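Mornden College, Department of Building Studies
Interior Surfaces and Finishes
Handout 4: Wall finishes and the reading of a room
Revised 2020-12-15

Purpose of this handout

This handout supports the fourth lecture of the module. Students are expected to have read it before the seminar and to bring their surface survey sheets with them. The set reading remains as listed in the September module guide.

1. Pattern and scale

A patterned finish is judged at two distances. At arm's length the eye follows single marks: a vein, a streak, a change of tone. From the far side of a room the same marks merge into an overall colour. A specification should therefore record both the close appearance and the general tone. Samples smaller than 100 mm across are not accepted for coursework, as they show too little of the pattern.

Veined finishes need particular care at corners and openings. Where the pattern is meant to suggest stone, a repeat that can be picked out at a glance weakens the effect. The drawings should state where each sheet or panel begins and in which direction the veins run.

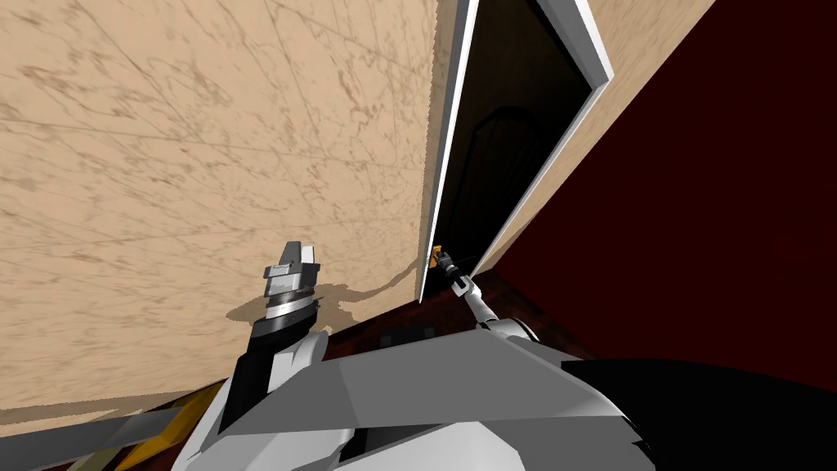 2. Openings

The treatment of doors is decided at the same time as that of the walls. A door may match the wall, in which case the trim carries the whole task of marking the opening, or it may differ from it. Pale trim against a mid-toned wall gives a clear line and is helpful to visitors with low vision. Matching trim gives a quieter room but should not be used on escape routes without advice from the module tutor.

3. Light

Light falling along a wall shows up every joint and hollow. Light falling straight on to it hides them. Survey sheets must state the position of the main light source and whether blinds were open. Students who surveyed the Skoneo building in the evening should repeat the exercise in daylight and submit both sheets.

4. Coursework

Complete the comparison of the Tóth Room and the Pladumine entrance hall in no more than 2000 words. Include 2 scale drawings, each showing one full wall and at least one opening. Work is to be handed in at the department office with a signed cover sheet. Extensions are granted only on the standard form.

Terms to revise: ground colour, veining, repeat, reveal, architrave, raking light.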